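Household Textiles 424, Unit 6: Folding on the Bed
Notes for 24th April. Instructor: Yolanda Taipe

Bring one long item you dislike folding. Trousers are traditional. If you own nothing you dislike folding, you are in the wrong section.
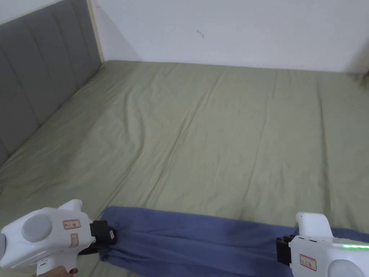
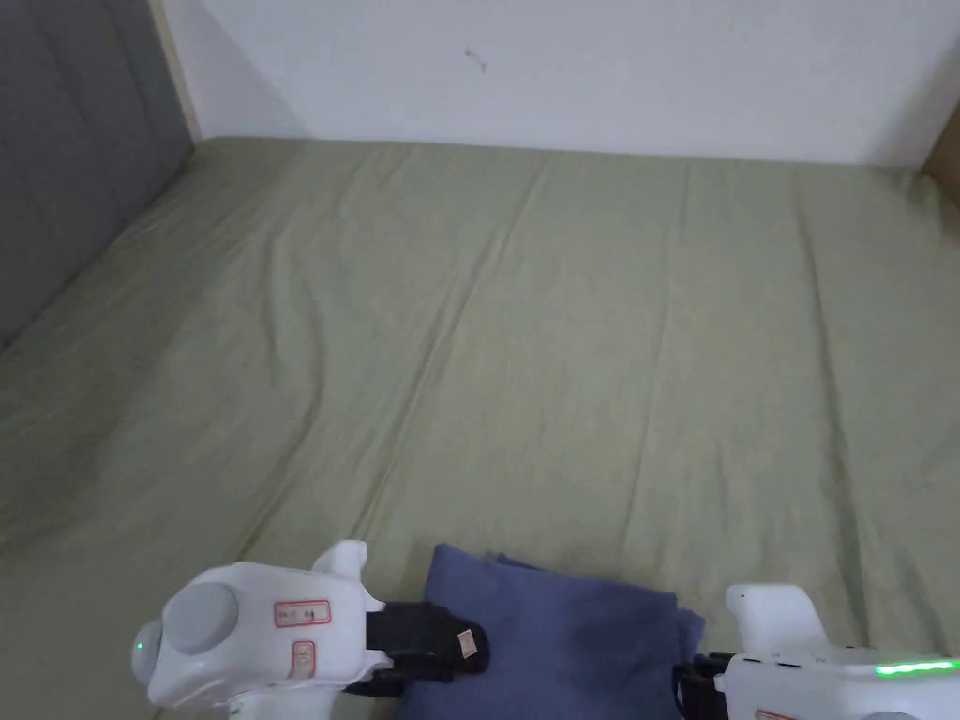 Fig. 1 and 2. Blue cloth on a green fitted sheet, stretched lengthwise (1) and folded (2).

Work surface
A made bed beats most tables for size and beats all of them for having crumbs on it. Pull the fitted sheet reasonably smooth. Shallow creases like the ones in both figures are fine. The Palacios reading wants the sheet ironed first; the Palacios reading also has 200 pages on pillowcases.

Long items
Lay the piece across the bed, side to side, near the edge where you stand. Hold both ends. One end will bunch, as at the left of Fig. 1. Let go of it, spread it flat with your palm, then pick it up again. Pulling harder makes a longer bunch.

Fold end to end, smooth outward from the fold, then fold again. Stop when it fits your shelf. We measured shelves in March, and several of you have been in denial since.

Terms to know: bunch, crease, fold line, refold (see also: refold).

For next time
Fold the same item 2 ways and write half a page on which one survived the drawer. Late papers go in the Nimham tray, folded.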